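Budgeting for a robot coffee station

Price the whole station before you price the arms. Thodoris Tsolakis at Evance put 1,980 aside for his and spent it before anything was bolted down. Keep 300 back for cables, fixings and a spare fingertip or two.

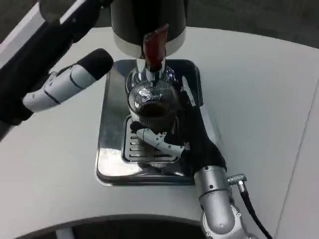 Measure the counter next, with both arms at full stretch. Cables need slack, so allow room for them to swing clear of the edge. A second arm adds to the bill every year -- servicing, mostly -- so ask for that figure in writing.

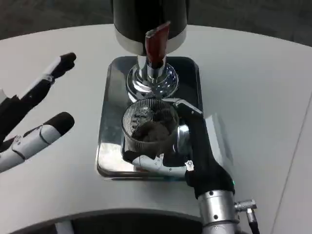
Buy cups last, and buy them all the same. Ribbed glass gives fingers something to hold. Put by 500 for the first year's repairs. We ordered in May and waited 2 months for delivery.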